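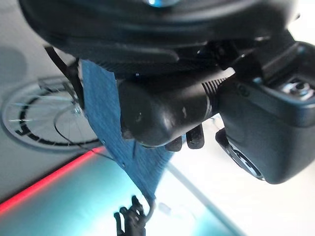

Stoveck Makers Board > Robots & Automation > Are we there yet? Chores, cloth and shop work

threadcutter_ohio
Posts: 3919
Started 2022-01-23

OK, I want to get a real discussion going. Can a machine do a chore yet? I mean a whole chore, start to finish, in a house or a small shop where things get left all over the place. I'm not counting the vacuum that gets stuck under the couch.

I sew bags out of old jeans, so for me the chore is cloth. Pick up a scrap, get it flat, put it in the right pile. I've been reading everything I can find on arms and two-finger grippers this winter and I am HOOKED. Five years ago I would have said never in my lifetime. Now I think sorting scraps is right around the corner, and folding comes after that. Tell me why I'm wrong (or right!).

binladder
You're right and I'm as excited as you are. We put an arm on our packing bench last April. It's a Plemthorpe, the small one, used, and it loads jars into trays all day long. I went from doubting it to being its biggest fan in one afternoon. It does 2000 jars before lunch and I get to do the labels, which I like.

But jars are easy. A jar is the same shape every time you look at it. Cloth is a whole other animal.

grumpy_millwright
Cloth is where I get off the bus. I've kept machines running for 32 years and I've seen three waves of "it'll handle fabric soon." A piece of denim hanging off a gripper is a different shape every time you move it. Pinch it at a corner and it hangs down to a point and twists. Pinch it in the middle and it bunches up. Then you have to let go of it, and that's the hard half of the job, especially when the edge is frayed and a thread is hanging on to something.

Jars, yes. Cut parts in a fixture, yes. A pile of rags, no.

threadcutter_ohio
quote: "a thread is hanging on to something"

Ha, that is my life. Old denim sheds thread like a cat sheds fur. I find them wrapped around my presser foot, my scissors, my coffee cup. But I can deal with that by trimming first, so why couldn't a machine get trimmed scraps to start with? I don't need it to do the worst version of the job.

pinwheel77
This is the thing people miss in these threads! You get to change the chore a little. My sister-in-law hung a dishwasher-height shelf before she got her dishwasher. Everybody rearranged their kitchens for machines a long time ago and it was fine. Put the scraps in a shallow tray on a plain surface, give it good even light, and you've taken away half the trouble.

Light matters so much, by the way. I helped set up a sorting cell at Tesfamariam (they do work shirts) and glare cost us more time than the gripper did. If a lamp bounces off the table into a camera down by the wrist, you get a big white blob right where you wanted to see the cloth. We swapped the shiny table top for a matte one and it was like getting a new machine.

grumpy_millwright
Fine, but how fast was it? People leave that part out.

pinwheel77
Slow! Slower than a person, no question. On stiff pieces like collars it got pretty close. On thin stuff it would grab two at once and be very proud of itself. The place still has people on the thin stuff.

binladder
"Very proud of itself" is so accurate. Ours once lined up a whole tray of nothing. Perfect spacing.

solderandsocks
Household person here, with no shop at all. I would settle for laundry basket to drawer. I'd even do the matching of socks myself, just get them off my bed. What does it cost to mess with this stuff at home? I have 3000 dollars put aside for "something fun" and my spouse has agreed not to ask.

binladder
For 3000 you can get a small hobby arm and a simple gripper and have money left for a camera. You will not get your socks put away. You will have a wonderful spring. Start with blocks, then sponges, then a washcloth. When you get to the washcloth, come back here and tell us everything.

dredolitz_fan
I'll put in a word for Dredolitz fingers if you go that route. They're soft pads that clip onto a plain two-finger gripper. Hard plastic fingers slide right off a thin towel, and the pads have some grab. They do wear out. I go through a set every couple of months and I only run mine on weekends.

grumpy_millwright
Or put sandpaper on the hard ones. Costs nothing.

dredolitz_fan
Sandpaper chews up knits. Fine for denim, I'll give you that. Threadcutter could get away with it.

threadcutter_ohio
Writing down "sandpaper." What about cables? Every arm I look at online has a wire looping off somewhere and all I can think is that my cloth is going to catch on it.

pinwheel77
It will, at least once. Run the wire up the back of the arm and strap it down in more places than you think you need, with a bit of slack at each joint. Then move the arm by hand through every pose and watch the loops. Too tight is worse than too loose, because tight cables break on the inside and you'll spend a week blaming the software.

grumpy_millwright
Agree with all of that. See, I can agree with people.

I still say no to the original question. Picking up a scrap is a motion. The chore is also noticing that a pocket still has a rivet in it, and that this piece is too thin at the knee to use, and that the blue bin is full. A kid of ten does all of that without being told.

threadcutter_ohio
Good point about the rivets, and that one would cost me a needle. But I'd take the motion by itself! If something could lift the pieces up one at a time and hold them where I can see both sides, I'd do the noticing from my stool with a cup of tea. That would save my back on cutting days and I'd call it a chore half done.

solderandsocks
I vote for half done. I ordered the arm. Washcloth report to follow.

binladder
YES. Post the failures too, those are the best part.

grumpy_millwright
Get the spare fuses while you're at it.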